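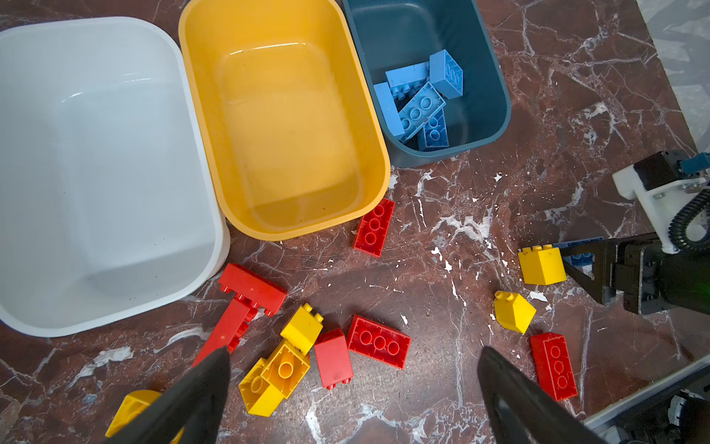

Home | Modules | Handouts | Reading list | Contact

October – Slamet Mangundap

Handout 4: writing the celebrity obituary

Most obits of singers and actors are drafted early. Stock file first, top line last. Zulkifli Ngui will cover the legal side next session, so skip it for now.

Order of a standard piece:
- name, age, what they were known for. One sentence
- confirmation: family, agent or label. Say which
- the big role or record
- early life, kept short
- later work
- survivors

Tributes – pick two or three, not ten. Quote the post as written, dont fix the spelling. Check the account is real before you lift anything.

Cause of death: only if confirmed. Otherwise leave it out, no hinting.

Common faults in last years' drafts: "passed away" (use died), "iconic", chart positions copied from fan pages, birth year and age that don't match. Do the subtraction!!

Exercise. Read the Kazemi file (346 words, drummer, two bands, one film part). Cut to a four-paragraph web version. Then a long version, 1000 words max, using the Gundlow interview for color. Both by 5 p.m., usual folder.

Bring a printout of teh short one.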